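# Hemmin wall paint, matte, after 22 months behind a workbench

Reviewed August 19, 2019

The Hemmin matte went up in a small workroom in Kirkport, in the pale gray-green shade. Two coats over the Odel primer, applied with a short-nap roller, 5 hours between coats. A bench with a black top was pushed against the longest wall afterward, and the wall has been in daily use since.

## Application

Coverage is good. The second coat closed up all remaining thin spots, and the surface dried flat with no roller lines. Cutting in next to the sockets took a small angled brush and some patience, as the paint sets fast at the edges. Smell was mild and gone by the next morning.

Color changes a lot with the light. The same wall reads olive-gray toward one side and almost bluish toward the other.

## Wear

This is the weak point. Above the bench the finish has picked up scuffs, chips and small dark spots. The worst is a long, uneven dark gray band on the left, with thin horizontal streaks higher up near the middle. Farther right the marks are smaller and fainter.
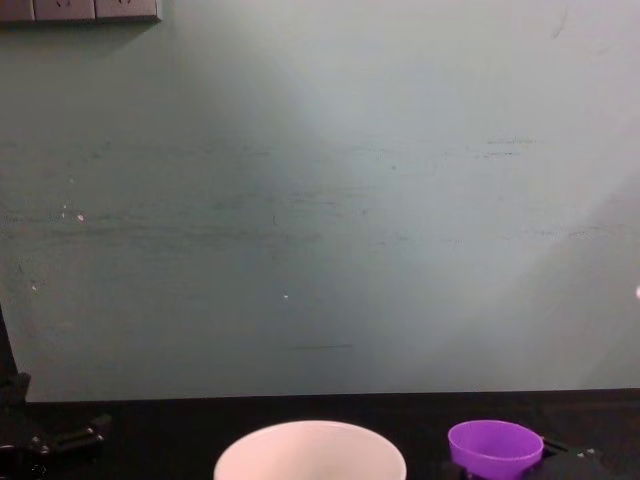
## Cleaning

A damp microfiber cloth with plain water lightened fresh marks during the first year. Older ones barely responded. A melamine sponge removed more, but it left a polished patch that shows at an angle – test it somewhere out of sight first. I went over one area in January with leftover paint from the original can, and the touch-up blended well.

## Compared with Gornberg eggshell

The Gornberg eggshell in the hallway wipes down better and shows every dent in the plaster. Hemmin hides a poor surface and marks easily.

## Verdict

Fine for ceilings, bedrooms and any wall that is left alone. For the strip behind a bench or desk, use an eggshell or put up a backing panel. I would buy the Hemmin again for the upper half of the room.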